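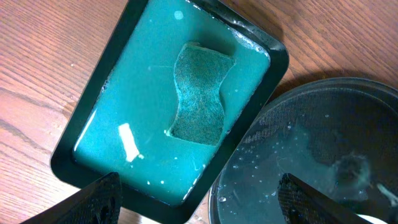 Tramunen asks whether a scouring pad can stay in the basin overnight, and whether the solution can then be used again in the morning.

No to both. Take the pad out at the end of each session, rinse it under running water and stand it on edge to dry. Mix fresh solution daily.

How much concentrate do I use?
12 ml of Trudico concentrate to 2 liters of warm water. A stronger mix leaves a film on glazed dishes and takes longer to rinse.

Are green pads safe on trays?
Test a small area first. Abrasive pads dull a glossy rim, and the marks are permanent. For coated trays use the soft side of a Powell cloth.

Do I scrape first?
Yes. Knock crumbs off into the trash before anything goes in the basin — dry debris clogs the pad and clouds the solution.

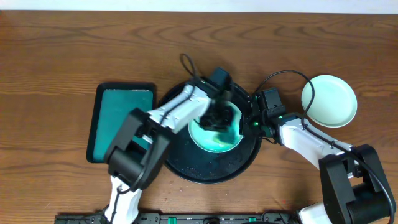 Small dish on the round tray, crumbs still to be cleared.

Will drips damage a wooden table?
Standing water can. Wipe along the grain and lift the tray to dry underneath. Oiled tops need a new coat every May.

Which page does this replace?
The Dilcombe dish care sheet. Last revised 7/7/21.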